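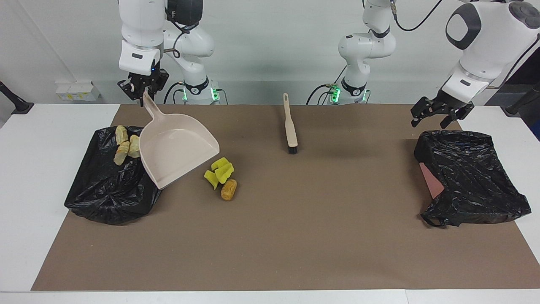
## Ticket 2253: second cell, gripper and consumables budget

**Status:** open, waiting on supplier quote
**Site:** Cakbridge
**Supplier:** Zuvent
**Raised:** 24 Jul 2024

### Problem

The purchase request for a second two-arm cell was returned. The gripper line was priced for one arm only, and the clearing-up task (dustpan, hand brush, debris, bags) needs both. Finance also asked why consumables were left out.

### Log

**Entry 1.** Checked the request against the existing cell. Two arms, each with a black two-finger gripper. The request lists one. The fault is in our template, which was copied from the single-arm bench in April.

**Entry 2.** Asked Zuvent whether wider fingers are needed for the dustpan. The present gripper holds the beige plastic pan by the top of the handle, scoop pointing down, and our question was whether the pan could turn in the grip when loaded. Their reply: standard fingers will do, but order the soft pads. Pads are £73 a set. Added two sets.

**Entry 3.** Pathak quoted for a powered tool changer as an alternative. Lead time is eight weeks and it would need a new cable run on both arms. Rejected for this year. May be looked at again if the brush work is moved to a fixed tool.

**Entry 4.** Consumables. Black plastic bags, brown sheet for the table top, spare brush and pan. Camer can supply the lot at £339 for the first order. Bags are the item most likely to run short, as a torn one is not reused. Sheet to be bought on the roll and cut to leave a margin of bare table at the sides and front.

**Entry 5.** Table. The quoted model is narrower than the present one. With arms at both ends of the work area there would be no room for a bag on each side and the brush between them. Asked Zuvent to requote with the same table as the first cell.

### Changes to request

- Grippers: one changed to two
- Soft pads: two sets added
- Consumables: new line, Camer
- Tool changer: not included
- Table: price to follow

### Outstanding

1. Zuvent to confirm table price and delivery.
2. Cakbridge to confirm that the wall socket position suits the second cell.
3. Correct the template so that the gripper quantity follows the arm quantity.

Do not resubmit until item 1 is in. The ticket stays open until the order number is entered against it.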